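Belt-and-bin sorting

Belt-and-bin sorting is a method of separating small goods in which items travel along a short flat conveyor and are taken off by hand, or by some other means, into open containers kept beside or beneath it. It is used in returns rooms, repair shops, parts stores and small packing operations. Trade literature often presents it as a system. In practice it is a belt and a few tubs, and most claims made for it should be read with that in mind.

Origin of the term

The phrase is usually credited to a catalog issued by the supplier Hikbridge, which sold a bench conveyor and a set of bins as a single kit. The catalog claimed the idea as its own. This is doubtful, as packing rooms had been doing the same thing under no particular name for a long time.

Layout

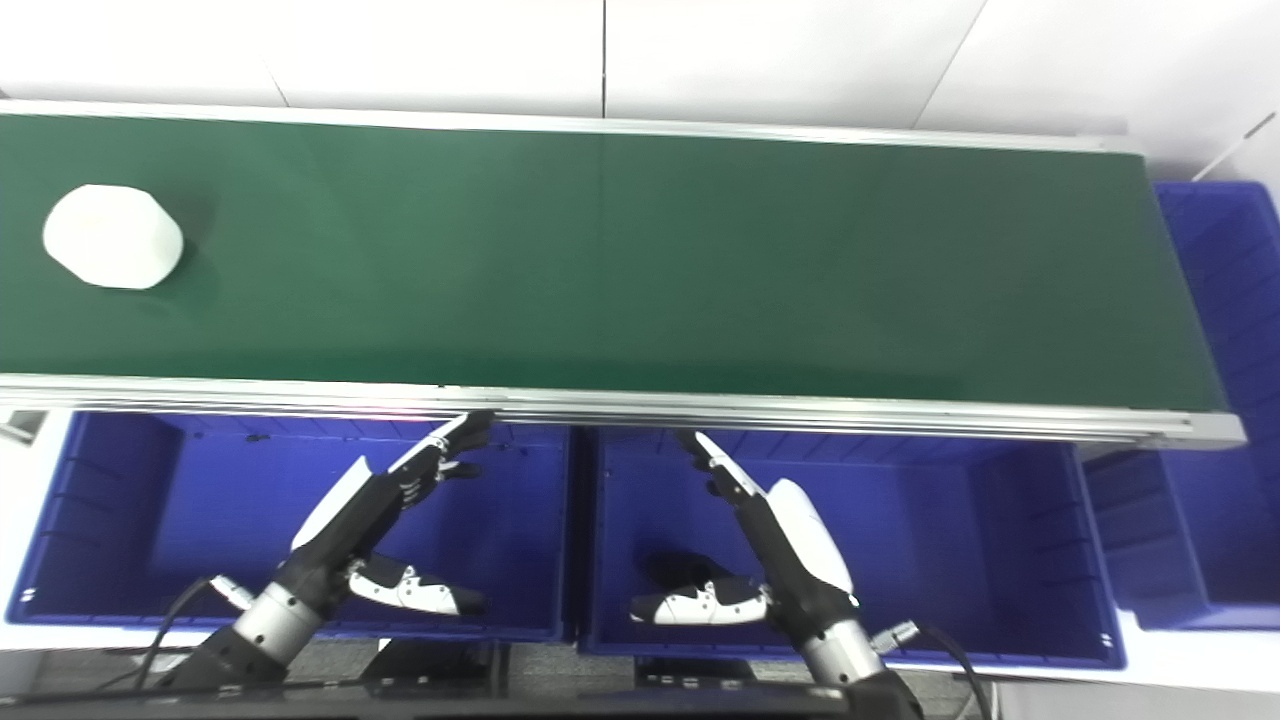
The basic arrangement puts the containers on the worker's side of the belt, close enough that an item can be moved without a step or a reach. Suppliers differ on where the bins should go. Hikbridge drawings show them in a neat row, well clear of the frame. Working setups tend to be tighter, with open blue bins side by side below the near rail and another stood up against the end of the belt. A bin in that last position is sometimes called a catch bin -- a generous name, as its contents still have to be sorted later.

Belt and frame

Most bench models use a flat belt between two metal side rails. Dark green is a common belt color and is often said to reduce eye strain. The evidence for this is thin. A more modest claim, that pale items are easier to pick out against a dark surface, is harder to argue with. Grooved aluminum rails are popular for a plainer reason: brackets and guides can be bolted on without drilling.

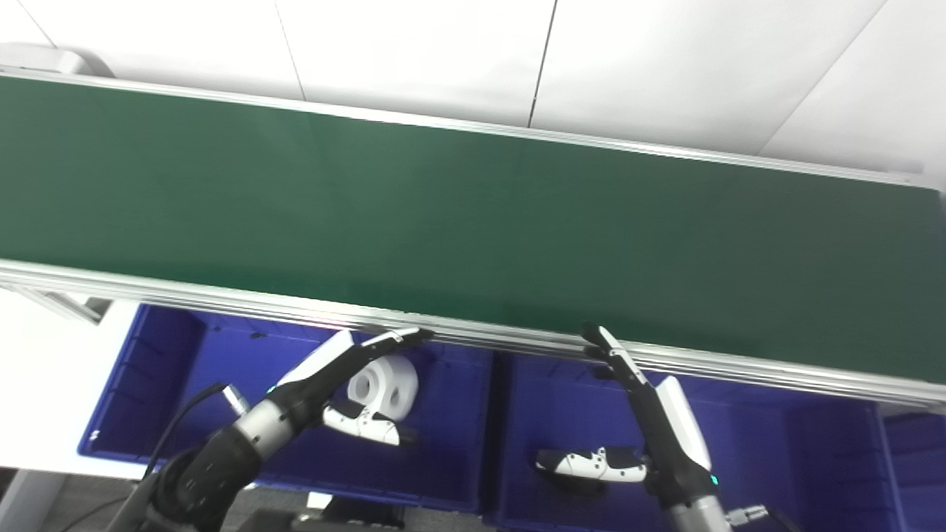
Belt speed is the setting most often blamed when sorting goes badly. The Drollcombe guide, still widely copied, recommends that a new worker start at 20 items a minute, but it doesn't say what the items were or how the figure was reached.

Bins

Plastic bins with ribbed walls are the usual choice. They are light and can be rinsed out. Color coding is widely advised and widely ignored, and many rooms simply buy one color and rely on position. This works until somebody swaps 2 bins.
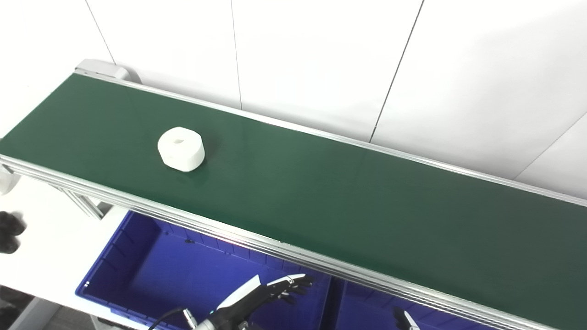
Labels are a partial remedy. Makers recommend a card holder on the front lip, although a holder placed under a conveyor rail can be hard to read from a standing position.

Claimed benefits

Panyasiri, a maker of sorting benches, has advertised that its layout handles over 200 mixed parts per shift with no errors. No method was published with the claim. A trial at the Tonevthorpe parts store logged 2699 items and found little difference between the belt and an ordinary table, except where items were bulky.

See also: Kitting; Parts bin; Packing bench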